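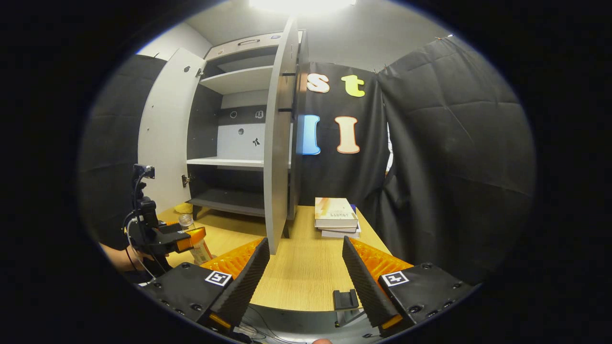

The Damby pad fault was a grip failure in the Damby hand-held gripper, a two-fingered tool used to record how people pick up and put away household items. It was found at the Ravosville workshop in February and became a favourite case among people who study robot hands – and fairly so, as it is a lovely piece of detective work!

Cause

The ridged rubber pads on the fingers were held by an adhesive that softened with long use. A pad could then creep a few millimetres under load, letting a smooth item such as a bottle slide or twist. The drift was too slow to notice by eye. The printed markers on the finger housings stayed put, so the software kept reporting a firm grip.

Effect

Of 3,092 recordings checked, 1,485 came from tools with a shifted pad. Robot arms trained on them at Tadlow squeezed too lightly and dropped bottles when reaching for shelves. One fall cracked a guard panel, and work stopped for 5 days.

Repair

The Pirzada fix, named after the workshop that proposed it, clamps each pad at both ends. Pads are also measured after every 200 grips. Older tools can be refitted in an afternoon.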